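Ate at Isitz last night. I've been putting it off since June because every person I follow who has gone there came back talking like they'd joined something. Long thread, sorry, I took notes on the back of the receipt.

Booking first. You go through an app called Brullura. You can't call the restaurant. I tried, and a recording told me to use Brullura. The app wants a 200 dollar deposit for two people before it will even show you the times that are left.

The times that were left: 5 and 9:45. Every day I checked, for weeks. I find it hard to believe a room that size is full from 5:15 to 9:30 every night of its life. We took 9:45.

The app says Isitz has 3,609 reviews. I scrolled a good way down and a lot of them are one word. "Magical." "Wow." Filter for reviews with any actual sentences and it drops to 1,936, and plenty of those are about the birthday candle.

Anyway. We got there at 9:40 and were seated at 10:10. No drink offered, no explanation. There's a bench by the door that fits two and a half people.

The room is nice. I'll give them that. Low ceiling, good chairs, you can hear the person across from you. Whoever picked the chairs should be paid more.

The menu has a paragraph at the top about "honest fire." Then the first thing they bring you is a cold soup.

The cold soup was very good. Beet, buttermilk, dill, a boiled egg chopped up fine. I would have had two bowls and gone home happy. It comes in something the size of an eggcup.

Bread is extra. Nine dollars. It's called the Baranauskienė loaf on the menu and I asked our server who or what that was, and she said it's "the lineage of the starter." I asked how old the starter was and she went to check. She did not come back with a number.

Good bread though, dark, sour, a crust you have to work at. Butter was straight out of the fridge and tore a hole in every slice. For nine dollars somebody can leave the butter out.

Next was a leek, one leek, burned black on the outside and split down the middle with smoked fish roe in it. Everybody posts this leek. It tasted like a leek. The roe was lovely and there were maybe two teaspoons of it.

My friend had the trout instead and won the night. Crisp skin, sorrel sauce, potatoes that tasted like potatoes. I ate a third of it while pretending to be interested in the bones.

Then the duck, which is what people tell you to go for. Aged, they say, and the server says how long before you can ask. The breast was fine. The fat wasn't rendered all the way and I left most of it on the plate. If this came out of a place with no app I don't think anyone would be calling it the best duck in the city.

Somebody replied last week that I "just don't get" tasting menus. I've eaten plenty. I get them. I would like more of the soup.

Wine pairing: skipped it. The cheapest bottle was 64 dollars and it was a perfectly okay white that I've seen at the store for 17. They poured it for us and then kept the bottle on a table I couldn't reach.

Dessert was a poppy seed cake with sour cream ice cream. No notes. Best thing after the soup and the trout. So if you're counting, the three plain things were great and the stuff with a speech attached was not.

Service charge is 22 percent, and then the little screen still asks you for a tip. I asked where the 22 goes and was told it "supports the house." Okay.

Would I go back? For soup, trout and cake at the bar, walking in, yes, tomorrow. They don't do walk-ins. They don't do the bar either, it's for "guests awaiting the room," and we were awaiting the room on a bench.

Few people asked if Asport across the street is any better. Half the price, you can call them, and the dumplings are the size of your fist. The music is too loud and the coffee's bad. I'd still pick it four nights out of five. 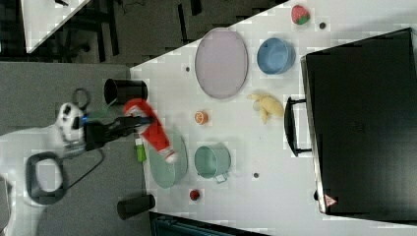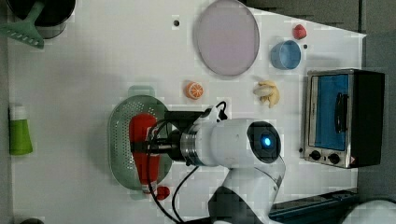
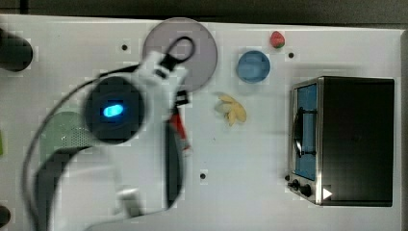 Toy kitchen things on a white tabletop, seen from above in the first two

Oct 22, 2026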